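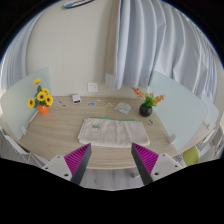

Table en bois clair, contre le mur.

Cahier de terrain, niveaux de rivière, juillet

Repris les relevés de l'échelle de Cukerstead ce matin à 7 h 40. Lecture à 2193 mm, à l'ombre du pont, eau calme côté rive gauche. La veille au soir on était 200 mm plus bas. Pas de pluie chez nous, donc c'est le lâcher du barrage de Costham ou un orage très en amont. L'exploitant n'a rien annoncé. J'ai laissé un message à leur permanence, pas de rappel à midi.

Deuxième lecture à 11 h 15 : même chose à l'œil, peut-être un doigt de moins. L'eau est brune, avec des herbes arrachées et quelques branches. Pour un lâcher propre depuis la retenue, je l'attendrais plus claire. Noter quand même que le fond de la retenue n'a pas été curé depuis longtemps et que les vannes basses sortent de la vase.

Capteur de pression (le Stellell du puits nord). La courbe monte en marche d'escalier entre 2 h et 3 h du matin, puis plateau. Une crue naturelle sur ce tronçon a une montée arrondie et une descente longue. La marche ressemble à une manœuvre de vanne. Je ne conclus pas avant d'avoir la courbe de la station amont, que Radwa doit récupérer cet après-midi.

Problème d'horloge à vérifier : le capteur était réglé sur l'heure d'hiver au dernier passage. Si personne ne l'a changé, décaler toute la série d'une heure. Je l'ai laissé tel quel pour ne pas avoir deux bases de temps dans le même fichier.

Turbidité. Trois prélèvements, flacons rincés deux fois à l'eau de la rivière. Le premier dépasse la gamme de l'appareil, dilué de moitié, relu à 400. Les deux autres pris plus loin du bord sont nettement plus faibles, je les repasse demain avec l'étalon neuf. L'ancien étalon est périmé, le jeter.

Berge. L'érosion sous les saules a repris. Le piquet B est encore là, le piquet C est parti ou couché sous l'eau. Les jardins de la rive basse ont de l'eau dans les rigoles mais pas sur les planches. M. Cherkaoui dit que son puits est trouble depuis la semaine dernière, donc avant la montée de cette nuit. À garder séparé du reste, ce n'est pas forcément la même cause. Lui prendre un échantillon au prochain passage, avec conductivité.

Courbe de tarage : au-dessus de 2000 mm on est hors des jaugeages. Tous les débits calculés pour aujourd'hui sont de l'extrapolation, je les mets entre parenthèses dans le tableau et je ne les transmets pas. Il faudrait un jaugeage pendant que l'eau est haute. Le flotteur depuis le pont reste faisable, le moulinet non, trop de débris et le câble a un brin cassé près du treuil.

16 h 30. Radwa est revenue avec les données amont. Même marche, décalée d'un peu moins de deux heures, ce qui colle avec le temps de parcours habituel. Elle penche pour la vanne. Moi aussi, mais la station est en aval du barrage et ne permet pas d'écarter un déversement par le seuil. Il nous manque la cote de la retenue. Demande écrite envoyée.

À faire
- relire l'échelle à 19 h et demain à 7 h 40
- heure du capteur nord
- replanter C quand le niveau le permet, reprendre la distance depuis la borne
- câble du treuil : demander un devis, ne plus s'en servir d'ici là
- puits Cherkaoui

19 h 05. Échelle : toujours haute, laisse humide visible juste au-dessus de l'eau. La descente commence.

Commentaires (3)

Radwa Benmoussa
Pour l'horloge, c'est moi qui suis passée la dernière et je n'ai pas touché au réglage. Il faut donc bien décaler. J'ai mis la série amont dans le dossier commun, en heure légale.

Julien
Le piquet C est accroché dans les branches sous le deuxième saule, je l'ai vu en passant à pied. La tête est tordue, prévoir un neuf.

R. B.
Merci. Costham a accusé réception de la demande, pas encore de chiffres.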